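Open day at the Ruscombe sorting plant
Posted 27 June 2026

I live in this town for long enough to have an opinion about its trash, but I had never seen where it goes. When the leaflet came with the water bill in April, I put it on the refrigerator and registered the same evening. The plant at Ruscombe opens its doors only once a year, and the places on the tour are limited to 18 persons per group.

The bus stops at the bottom of Imrie Road and from there you must walk uphill along the fence. I advise good shoes. At the gate we received an orange vest, a helmet and ear plugs. The helmet was too big for me and I held it with one hand for most of the morning, so my notes are not so complete as I wished.

Our guide began in the meeting room with a short talk. The plant was built in 2000 as a simple transfer station, where the small trucks emptied into big trucks. The sorting line came later, and it was extended again when the drink producers were obliged to pay for their own packaging. Now the material arrives mixed: bottles, cans, trays, cartons. It goes over a drum with holes, then under a magnet for the steel, then past a kind of current that makes the aluminum jump. I understood the magnet. The jumping aluminum was explained to me two times and I can only say that it jumps.

After this came the plastic, which interested me most. The clear bottles are the valuable ones. A bale of clear bottles can become bottles again, while a bale of mixed color becomes, if you are lucky, a flower pot. A large part of the trouble is what the producer puts around the bottle. A label which covers the whole body can hide the plastic from the optical sorter, and the ink can color the wash water for everything else.
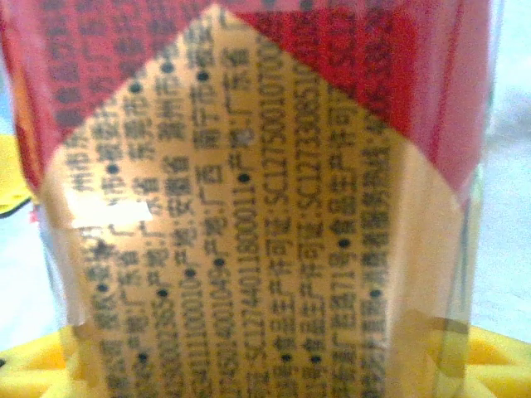
Houshang Talebi wanted to know why the rule is not simply to forbid such labels, if they make so much work. Our guide answered that it was discussed, and that some producers have already changed to a smaller label or to one with a line of little holes, so that the buyer can tear it off. But do the buyers tear it off, he asked then. In her estimate very few. I admit I belong to the others, and at home I have changed this habit.

The same question came back at the washing section, where flakes of plastic are turned in hot water like pasta. The good plastic sinks and the caps float, so it is not necessary to remove the caps before. This was news for most of the group. For years I have carefully removed them, because I was taught so in my first apartment in this country. You should leave the cap on, and press the air out before you close it.

Glass is not treated in Ruscombe. It goes by train to Grasotum, and they do not offer visits.

We were then allowed to see the bales in the yard. Each one has a paper tag with the weight. Mine, I mean the one I stood next to, was 959 pounds. It was not so large as I expected, more or less a kitchen table standing on its end, and there was an enormous quantity of wasps. Whoever is allergic should skip the yard in summer and tell the guide before.

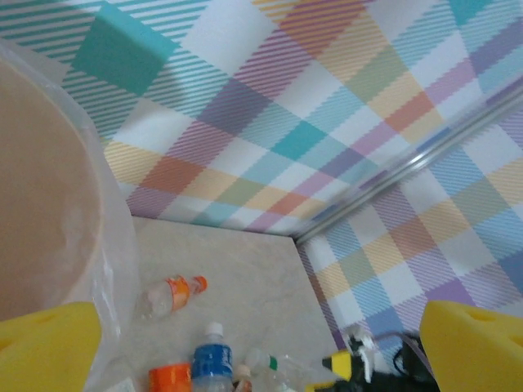

A beige tub with clear plastic draped over it, in a corner with plaid walls.

A part of the talk was about the bag itself, and this I want to repeat for my neighbors. Put the bottles loose in your recycling bin, without a bag. The thin bags wind themselves around the shafts of the drum, and the line must be stopped so that two people can climb inside with knives. It takes roughly 3 hours in a bad week. We were shown a ball of this material, pulled from the shaft, and it looked like a very old sheep. If you want to keep your bin at home clean, use the liner, empty it into the container outside, and take the liner back with you.
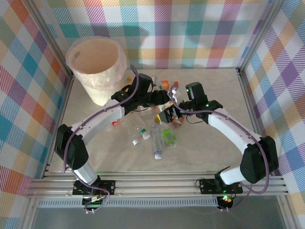

I asked also about food remains, whether it makes sense to wash a yogurt cup with warm water. A short rinse with cold water is enough, or even only scraping with a spoon. With oil bottles it is more difficult, and these the plant prefers in the normal trash if they are not completely drained.

Lunch was offered in the canteen, soup and bread, with juice from Nutska, and the children got a pencil made of old cups. Toilets are only at the entrance building. The tour is not suitable for a stroller because of the metal stairs with open steps, and one lady with fear of heights waited for us below with a coffee.

Registration for next year is by telephone or at the counter in the town hall. Parking is possible behind the weighbridge, but the sign for it is on the wrong side of the road, and I saw several cars turn at the fire station.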